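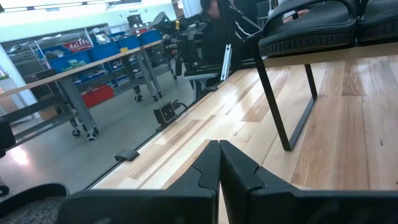 Visit Report: Clindwood Manipulation Laboratory
Prepared by Poppy Rudd, Marikar Housing and Care Services
December 15, 2023

Marikar was invited in November to attend the open day at the Clindwood laboratory, where the firm Plelanent develops robot arms for light manual work. Two members of our operations staff attended. The purpose of the visit was to establish whether any machine now available, or likely to be available within our next purchasing period, could take over routine chores in our residential kitchens, laundry rooms and supply stores. This report sets out what was shown, what was said in answer to our questions, and what we recommend.

Arrival and introduction

Visitors were received by Torbjørn Holmgren, who leads the applications group and who remained with our party for most of the afternoon. He opened with a short talk in the meeting room. His position was that a machine which performs one chore in one room is within reach, and that a machine which can be sent from room to room to do whatever is needed is still a subject of research. He asked visitors to keep this distinction in mind during the demonstrations, and we found it useful.

The party then moved to the workshop. It is a working space, with a wheeled workbench, storage bins and wire shelving close to where the arms are operated. The arms work over a table with a wooden top. Each has a gripper with two fingers. Staff explained that grippers with more fingers had been tried and set aside for the present, as they were slower to repair and gave little advantage on the chores under study.

Demonstrations

The first demonstration was of towel folding, carried out with a control program named Omen. A hand towel was placed on the table and the arm was started. It took hold of a corner, lost it, took hold again and completed the fold on the second attempt. The result was acceptable for a linen cupboard, though one edge was uneven. We were told that the program had been prepared on hand towels of one size. A bath towel was tried at the request of another visitor, and the arm did not complete the fold.

The second demonstration was the sorting of small parts into trays, a chore closer to the shop floor than to the home. Performance here was noticeably better. The laboratory reported that in its most recent run of 61 attempts the arm had failed on 2. Both failures involved parts that had come to rest against each other, leaving no space for a finger to enter. Mr. Holmgren remarked that people separate such items with a fingertip and do not notice having done so. The arms must be taught this as a separate skill.

The third demonstration was the clearing of a table setting. The arm removed a plastic cup and a plate and placed them in a rack. It was slow. The full sequence took nearly 60 seconds, and a member of our catering staff would expect to clear several settings in that time. Cutlery had been left out of the exercise. When asked about this, staff said that thin objects lying flat on a hard surface remain difficult, and that shiny surfaces can mislead the cameras.

Questions put to the laboratory

We asked about supervision. At present a trained operator stays within reach of the stop button whenever an arm is moving, and the laboratory does not expect to relax this rule soon. For our purposes this means that no staff time would be saved.

We asked about cleaning. The fingers can be wiped down, but the joints are not sealed against water or steam. The arms could not be placed near a sink or a commercial dishwasher without a protective cover, and no such cover is offered.

We asked how long it takes to teach an arm a new chore. The answer depended on the chore. For sorting a new type of part, staff spoke of days. For folding a garment with sleeves, they declined to give a figure.

We also raised the matter of residents. Many of the people in our buildings move unsteadily or may reach toward an unfamiliar object. Mr. Holmgren agreed that the present equipment should not be used in any area that residents can enter.

Assessment

Kitchen work: not suitable. Speed, hygiene and the handling of cutlery all fall short of our needs.

Laundry: not suitable at present. Folding of flat items should be reviewed when larger sizes can be handled reliably.

Supply stores: worth further study. The sorting of boxed and bagged consumables is similar to what we saw done well, and the store at our central depot is closed to residents.

Recommendations

That Marikar make no purchase at this time. That the depot manager prepare a list of the items most often sorted by hand, with sizes and weights, and send it to Plelanent for comment. That a further visit be requested once the laboratory has results for bath towels and sheets.

Marikar thanks the staff at Clindwood for their time and for answering our questions plainly. Copies of the handout supplied on the day may be obtained from the operations office.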